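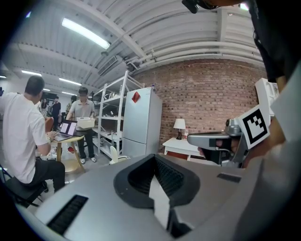

Small Workshop, Better Workshop: My Favorite Tips

I love a workshop that gets used every day, and I love it even more when two or three people can work in it without bumping elbows! Most of what I know comes from sharing a room with Friederike Eichhorn, who can find a 4 mm hex key in the dark.

Give the laptop its own seat

Park the computer on one side of the room with a chair that stays there. Drawings, parts lists and music all live at that spot, and the bench stays free for the messy stuff. A light chair with thin legs is wonderful for this (you can hook it out of the way with one foot).

Wipe hand tools before you put them down for the night

An old cotton T-shirt cut into squares beats any shop towel I've bought. Go over the handles first, then the joints, then anything ribbed or textured. An old toothbrush gets into the grooves beautifully!

Use the wall

Anything with compartments is worth standing up against a wall. Put the heavy bits at the bottom and label every pocket, even the silly ones. I sorted 300 screws by length one rainy afternoon and I still grin when I open that drawer.

Clear off in 20 minutes

Set a kitchen timer before you finish up. Trash goes out, tools go home, and whatever is left goes in one box marked "tomorrow." Empty the box first thing, or it turns into a second junk drawer – ask me how I know.

Take off rings and push up long sleeves

Do this before you switch on anything that spins. A hook by the door for watches and bracelets helps a lot.

Next up in September: sharpening chisels on a budget, with Ute Reuter's glass plate method.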